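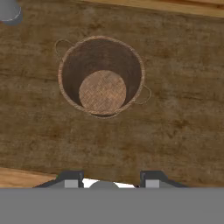
Simulated wrist view from the Brasitz arm model, with the gripper open and the woven basket on the table. Rendering: Zakville Shared Workshop.

Workshop Arm Project: Progress Report and Notice of Open Bench Session

The Zakville Shared Workshop is pleased to report continued progress on the Brasitz arm, the tabletop robot that members have been building in the east bay since last August. The mechanical assembly is complete from the base to the wrist. Work in the present quarter has moved to the simulation model, which members use to prepare and test motions before any program is run on the physical arm.

The project began as a proposal from the electronics group and was approved with a materials allowance of $1,423. Spending to date remains within that amount. The largest single purchase was the set of joint motors, followed by the power supply and the aluminum plate for the base. The two forearm covers were cut from stock already held by the workshop and were not charged to the project.

Simulation model

The simulation is maintained in Żak, the workshop's shared folder of models and settings. It contains a full model of the arm, a table, and a small number of household objects that can be placed on it. Members working on the wrist view will find that the basket scene is now the standard starting point. The basket was chosen for its two looped handles and its thin rim, both of which give the gripper something narrow to close on. The handles stand on roughly opposite sides, so a program must decide which one to approach and at what angle the wrist should turn before the fingers come down.

The group has completed 187 simulated attempts with this scene. In 60 of them the basket was lifted by a handle and set down again upright. The remaining attempts were recorded by type of failure. The most frequent was a wrist angle set a few degrees off the line of the handle, so that one finger landed on top of the braid and pushed the basket away. A second group of failures came from closing the fingers too early, while the arm was still moving down. Attempts to take hold of the rim directly have been set aside until the handle motion is dependable.

Members are reminded that results from the simulation should be treated with care. The weight of the basket and the friction at the finger pads are estimates entered by hand, and the model does not let the handles bend as braided fiber would. The group intends to weigh a comparable basket on the workshop scale and enter the measured figure before the next series of attempts. Anyone who owns a small woven basket with handles and is willing to lend it for this purpose is asked to leave it at the front desk with a label.

The table surface in the model was also replaced this quarter. The earlier version used a plain, even color, and the software that locates objects performed well on it but poorly when the background changed. The new tabletop is dark brown with a mottled, weathered finish, and portions of it are close in tone to the inside of the basket. Detection of the basket now depends mostly on the lighter rim. The group regards this as a fairer test and will keep the darker table for the rest of the series.

Physical arm

The physical arm is bolted to bench four and may be viewed during open hours. It should not be powered on except by members who have completed the bench induction. The emergency stop has been moved from the rear of the bench to the front left corner, where it can be reached from a seated position. The former mounting holes have been plugged.

Wiring through the elbow joint was replaced after inspection showed wear on the outer sleeve of one cable. The new run is longer by the width of a hand and is held by two clips on the upper arm. Members carrying out further work on the elbow are asked to check that the clips are closed before moving the joint through its full range.

The gripper is the last major part to be finished. Both fingers have been printed and fitted, and the pads have been cut but not yet glued. The first adhesive tested did not hold under sideways load. A second has been ordered from Josetora, the workshop's usual supplier, and will be tested on scrap pieces before it is applied to the fingers themselves.

The control computer has logged 3,565 minutes of running time, most of it spent on slow joint movements with no load. No joint motor has required replacement. The motor at the shoulder runs warmer than the others, and a small fan has been fitted to the bracket behind it. Temperatures should be written in the bench log at the start and end of each session.

Open bench session

An open bench session will be held on Sat 12 March in the east bay. The morning will be given to the simulation. Attendees may bring a laptop, and the setup instructions are available in the Żak folder under the heading for new users. Two workshop machines will also be available to those who do not have a suitable laptop. The afternoon will be given to the physical arm and will cover joint calibration, cable checks, and the use of the emergency stop. The afternoon part counts as the bench induction for members who have not yet completed it.

Places at the bench are limited by the space inside the marked floor area. Members who wish to attend the afternoon should add their names to the sheet on the east bay door. No sign-up is required for the morning. Eye protection is provided. Long sleeves must be rolled above the elbow and loose cords or badges removed before entering the marked area.

Members under the age of sixteen are welcome when accompanied by an adult. They may operate the simulation and may observe the physical arm from outside the marked area.

Contributions requested

The project would welcome help with two tasks. The first is the bench log, which is kept on paper and needs to be copied into the shared spreadsheet. The second is the modeling of additional objects for the simulated table. Shapes with a handle, such as mugs, pails, and watering cans, are preferred. Dimensions should be taken from a real object and given in millimeters. Completed models may be placed in the incoming section of the Żak folder, where they will be checked before use.

Questions about the project may be left in the tray marked "Arm" at the front desk.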